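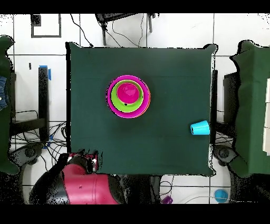

# How to sort and nest plastic cups and bowls on a cloth-covered table

Friday, November 24, 2023

Plastic cups and bowls are cheap and light, and they take a lot of room if you don't put them one inside the other. In my kitchen in Prado they filled one entire shelf. When I began to nest them in the right order, the same shelf had place for the flour and the rice also. I write down my way of doing it, step by step, for the readers who asked me after the article about drawers.

You can do it with children. It is a quiet work and they learn the sizes very quickly.

## What you need

- A table that you can reach from two sides. A square one is comfortable.
- A cloth in one dark color. I prefer green, but dark blue is fine too.
- Your cups and bowls, washed and dried.
- A soft dish towel.
- A free shelf or box where the stack will go in the end.

The cloth is important for me. On a bare tabletop the plastic slides and makes noise, and small bowls turn over when you touch them with the sleeve. My cloth is from Clalby, it measures 243 cm on the long side and I fold it once. Lindalva Brandão, my neighbor, uses an old blanket cut to the size of her table and it works as well as mine.

## Step 1: Put the cloth

Shake the cloth outside first. Fuzzy cloth collects lint, and the lint goes to the plastic if the plastic has static. Lay it on the table and let it hang a little over the edge. The corners will make some folds, you can leave them. Only the middle part should be flat. A light crease from the storage doesn't disturb.

## Step 2: Separate cups from bowls

Everything comes out of the cupboard and onto the cloth. Cups go to one side, bowls go to the other side. A tall cup should not stay in the same stack with low bowls. It may go in, but then it comes out on the top like a chimney, and the stack falls when you close the door.

If you have just one cup without a partner, lay it on its side near the edge of the cloth, with the mouth turned to the middle. In this position it can't be knocked over. Check only that it doesn't roll. A cup with a narrow base rolls in a curve, so give it a few inches of space from the border.

## Step 3: Find the largest piece

Take the two bowls that seem the largest and put one inside the other. If it sits well, the outer one is the largest. If it stays on top of the rim, change them. The colors help you to remember: in many sets each size has its own color, and after two or three times you know by heart that orange is the outside one and red is the little one.

When the set is mixed from different shops, measure the rims with a ruler. You can also compare the volume. I have an old Drilport bowl which holds 726 ml and a newer one with 351 ml, and from the side they look almost the same, because the small one is high and the big one is flat. Marcelino Trindade wrote to me that he marks the size under the base with a pencil. I find it a good idea.

## Step 4: Nest from large to small

Start with the largest on the cloth and put the next size in it, then the next. Don't press. Pressing makes a vacuum between two smooth bowls, and later you must pull strongly to open them.

Look at the stack from above while you work. You should see the rims as rings, one in the other, and each ring should be visible. The smallest bowl often has too much space and leans to one side. It is not a mistake, you can leave it tilted.

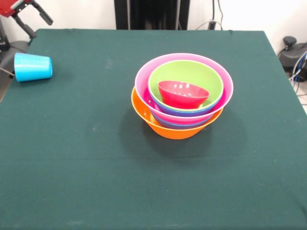

## Step 5: Check the middle sizes

The middle sizes are the ones which we confuse. If a color shows just as a thin band under the next rim, this is normal and the bowl sits deep. If you see a wide gap between two rims, probably one size is missing, and you should look in the dishwasher or in the sand box of the children.

## Step 6: Bring the stack to the shelf

Hold the outer bowl with both hands, under the rim. Never lift the stack by an inner bowl. My shelf is a simple Plivwood board and I put the dish towel under the stack, so that it does not scratch.

The single cup goes beside the stack, standing, with the mouth down.

## If the pieces stick together

Put cold water in the inner bowl and stand the outer one in warm water for 6 minutes. Then turn the inner one softly, without pulling. Dry both pieces before you nest them again, or they will stick the next time as well.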